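**Tool review: Stakby drive-pull package for desktop teardown cells**

October 29, 2025

The Stakby package is an add-on for two-arm benches that already run a parallel gripper. It covers one job in desktop teardown, the release and removal of tabbed drive carriers. The kit consists of a pair of flat finger plates, a wrist camera bracket, and a skill file for the controller. We ran it at the Clodcombe bench through September.

**Setup**

Fitting the fingers and bracket took 40 minutes, most of it spent on camera calibration. The skill file loads without changes on a Mocanu controller. Older firmware needs the patch on the vendor's download page. The tower goes on its side, open side up, and the arm comes in from above. Supply your own stops for the table – none are included.

**Approach to the drive cage**

The routine looks for the blue release tabs, lines up the fingers, then moves in at reduced speed. The board and cabling share the case with the cage, so the approach path matters more than grip force.

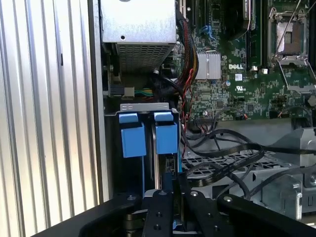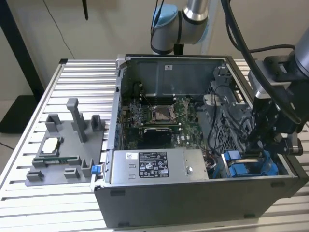
**Results**

- We logged 705 pulls on mixed office desktops. The package finished all but 27 without an operator stepping in.
- Most of the failures were cable snags. Flat cables lying near the cage are the usual cause, and the routine has no step for moving them aside.
- Bright reflections from ribbed or bare metal sometimes upset tab detection. A diffuser over the bench light fixed most of it.
- The finger plates showed light edge wear at the end of the run. Spares are sold in pairs.

**Limits**

The skill file handles tabbed carriers only. Screw-mounted drives, heatsinks and power supplies are out of scope. Prelton offers a wider teardown library, but it requires their own wrist unit and a yearly license.

**Recommendation**

Suitable for sites that process one or two chassis families in volume. For mixed intake, wait for version 2 – cable handling is on the vendor's list, with no release date given. Trial kits can be booked through the Clodcombe bench.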